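17/12/2018

Okay friends, I promised a few of you the long version of how I finally started writing letters again, so settle in with something warm. It's going to take a few posts.

2/ My grandmother in Clarville wrote to everybody. Cousins, old neighbors, the man who used to fix her furnace. When we cleared out her desk in June I found 41 envelopes she'd already addressed, no letters in them yet, just waiting for her to have something to say. I sat on the floor a good long while with those.

3/ So I started with her list. First one went to her friend Mrs. Cheng, and oh my goodness, it took me four evenings and I threw most of it away. My handwriting has gone to pieces! I'd get 5 lines in and my hand would cramp up like I'd been shoveling snow.

4/ What helped was making it small. One side of one sheet, no more. I tell them what I cooked, what the weather's doing, and one thing I remember about Grandma. Then I ask a question — a real one, that they'd have to think over before they answer.

5/ I've sent 22 now, and the ones that come back are the best part of my week. Mrs. Cheng's ran to six pages and had a soup recipe in it, with the salt left out on purpose, she says, so I'll have to write and ask.

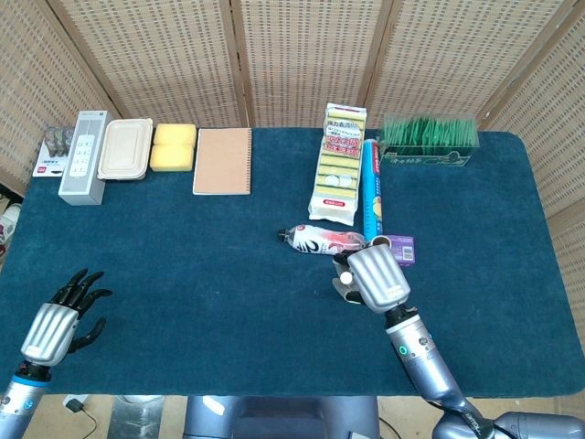
6/ Kai-wen Su: you've shamed me into it, I owe my aunt a letter from two summers ago. Do you apologize for the gap or just start talking?

7/ Just start talking, Kai-wen! One short sorry if you must, then straight on to the weather. She'll be so glad to see your handwriting on the envelope.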